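Nemance begins packing of 1000 pencil cases for schools

Ikosen, October 18, 2021

The school supply project Nemance has begun to pack the pencil cases which it will give to children in Ikosen and in the neighboring town of Talpur. In total 1000 cases are planned. They will go to nine primary schools, and the last of them should arrive before the winter holiday in December.

It is the second time that Nemance makes such a delivery. In the first year the project gave paper bags with pens inside, and the schools were thankful for them, but the bags did not live long. Many were torn after a few days and the pens ended up at the bottom of the school bag, often without a cap. Several teachers wrote to the project and asked if a hard case would be possible. The new model is a white plastic case with a hinged lid, and it can be wiped with a damp cloth.

Each child receives a case with two markers. One is pink and is meant for marking words in a text. The other has a white body and a red cap, and it is for headings and for correcting one's own work. Pencils and erasers are not included, as the schools already give them out in the first week of the school year.

The order of packing is simple. The case is placed on the table with the opening to the front, the lid is lifted, and the markers go into the tray lying flat, one after the other. The caps are pressed once more before the lid is closed. A marker which stands on the edge of the tray will stop the lid from closing, and pressing harder on the lid does not help – the marker must be taken out and put in again.

The tables are kept clear in the middle during packing. Only one open case is on the table at a time, together with the markers that belong to it. This was decided after the first trial, in which some cases were closed with two pink markers inside and some with none.

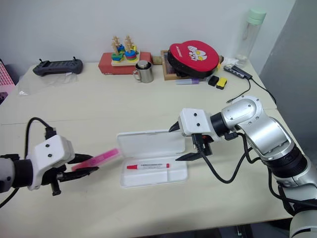
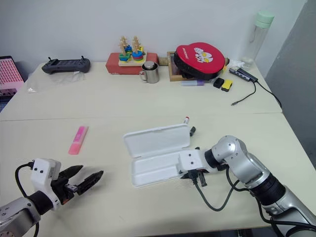

The white case with its lid up, together with the pink marker and the white marker with the red cap.

Delivery in boxes of 20

The closed cases are put into cardboard boxes, 20 in each box, and the name of the school is written on two sides. The boxes will be stored in the hall of Nokside, the old bus depot at the north end of Ikosen, which has a dry floor and a wide door to the street. From there a van will take them first to the schools in Talpur and afterward to the ones in Ikosen.

Talpur comes first for a practical reason. The road over the hill is sometimes closed in December when there is ice, and last year one school had to wait until the new year for its bags. The project does not want to repeat this. If the road is closed earlier than expected, the boxes for Talpur can be brought by train and picked up at the station, but the schools must then arrange the last part by themselves.

The schools are asked to send the number of pupils per class in writing. A number given by telephone will not be accepted this time. Last year two classes in the same building were counted once by the office and once by the teachers, and the result was different. Schools which have already sent their list do not need to send it again, except if a pupil has joined or left.

What to do with empty markers

Teachers also wanted to know if the markers can be replaced when they are dry. Nemance will keep a small stock of both kinds, pink and red-capped, and schools may collect them at Nokside from the new year on. The empty ones should be brought back in exchange. They do not need to be sorted by color, but the caps should stay on.

Cases with a broken hinge can be exchanged too, as long as there are some left. The project has made a note for teachers about the lid, which should not be pushed backward past the point where it stops. Children like to do this, and in the trial it was the most common damage. A lid that has come off completely can normally be clicked in again with a little patience, first on one side and then on the other. The note will be inside every box, on top of the cases.

Names on the cases should be written on a sticker. The red ink does not hold well on the smooth plastic and comes off on the hands, which the pupils who took part in the trial found funny and their parents did not. The stickers are not part of the delivery, but any plain paper label from a stationery shop is good for this purpose.

Some parents have asked whether the cases can also be bought. For the moment this is not planned. The full quantity was ordered for the nine schools, and the few extra cases are needed for exchange. If cases remain at the end of the school year, they will be offered first to the library in Talpur, where homework help is given in the afternoon and pens are always missing.

Changes in the delivery plan will be sent to the school offices by mail and will also hang on the door at Nokside.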